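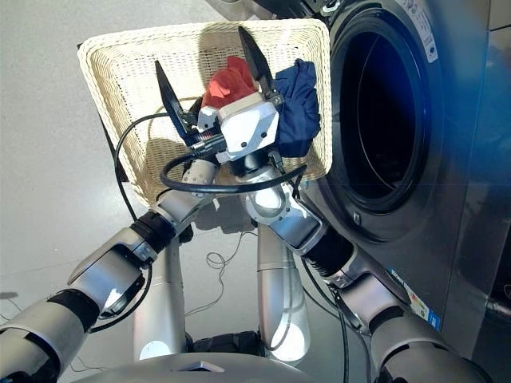

Bimasden Laundry Basket - cream weave, rectangular, rolled rim

Back in stock at the Urkstead shop and online. Went quickly last time so if you want two, order two. June delivery came in early, all checked and on the shelf.

The short version. A proper rectangular laundry basket with rounded corners. Tight weave, inside and out. Thick rolled rim all the way round, so nothing sharp on your hands or on your jumpers. Cream colour, goes with most things, goes with white tiles especially.

Why a rectangle and not a round one? Sits flat against the wall. Sits flat against the machine too, which is where most of us actualy want it. Tip it up to the door of a front loader, pull the washing across, done. No fishing socks off the floor (well, fewer).

We get asked about catching. Wicker has a bad name for this and some of it deserves it. The old Barrios one we used to sell had a lovely open weave and it ate tights. This is much closer work. The rim is the bit to feel for if you come into the shop - run your thumb under it.
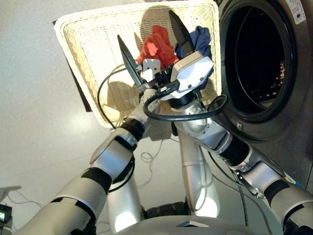 Size and weight. Empty it comes in at 700 grams, so the weight you're carrying is mostly the washing. Holds a normal family wash, darks or colours. Towels, bath sheets etc take up more room than you think, so do those seperately. Not meant for wet duvets. Please don't, we've had one back with a split base and couldn't do anything about it.

Lifting: hold it by the rim, both sides. There's plenty of rim to get hold of. Don't drag it across the floor full, the corners are what wears first.

Colour. Cream, and it'll warm up a bit over the years if it lives in a sunny utility room. Some people like that. If you don't, keep it out of the window.

Cleaning. Soft brush along the weave, then a damp cloth. No bleach. Dry it upside down somewhere airy, not on a radiator. Fluff collects in the bottom corners, the thin nozzle on a hoover gets it.

We've now sold more than 1000 of these between the shop and the website, and returns have been very low. Most are people who wanted the lidded one. There is no lid for this one. We've asked.

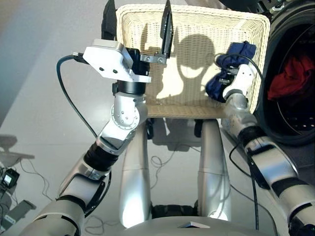
Novelness: Had mine two winters, kept next to the washer and used every day. Rim is still sound, one corner a bit scuffed from the stone floor. Only grumble is I wish it came a size up, I do bedding for five. Would buy again though, and my dark things don't snag on it which was the main worry.

Thanks for that. A larger size has been asked for a lot and we've passed it on. No promises and no date yet.

If you're worried about snagging, same advice we give at the till: zips done up, hooks fastened, delicate stuff in a net bag first. Twill trousers, work jackets, lined things with a bit of a shine to them - all fine going in loose. Fine knits, use the bag. Turn dark clothes inside out before they go in and you've saved yourself a job at the machine. 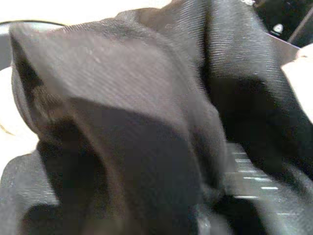
Don't leave damp darks bunched at the bottom for days either. Bad for the cloth and no good for the basket. Shake them out, lay them over the top, wash when you can.

Ordering. Stock code 347. Collect from Urkstead the same day if you order before noon, otherwise delivery is usually 3 working days. Comes in a plain box with paper round it. Keep the box till you've had a look over it, returns are much easier that way.

Unused returns taken as normal, just bring the reciept. Matching small basket for pegs and odd socks is sold separately, see the storage page. Lined version out of stock at the moment.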